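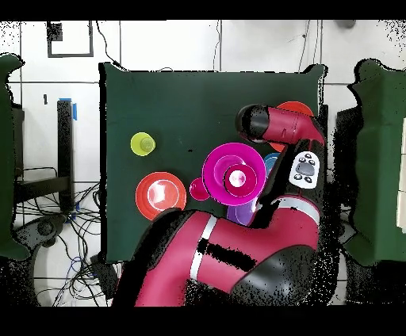

Source: Norka tableware study, authors' own photograph.

Figure 3. Plastic dishes and cups on the green cloth.

3.2 Colour and portion size

Respondents were asked whether the colour of a bowl changed how much they ate from it. Of the 732 who replied, 55 said yes, 19 said it depended on the pudding, and the rest maintained that they ate what they were given. Their food diaries, kept through June, suggest a looser relationship with the truth. Magenta (Figure 3, large bowl with the smaller cup inside it) was called "cheerful" by those under thirty and "a bit much" by their parents, who nonetheless went back for seconds on Saturday. We excluded 13 diaries in which every meal was recorded as soup.

Related articles
Mugs and memory in the Jurnaron canteens
Nkosi: a short history of the picnic set
Relent and the second helping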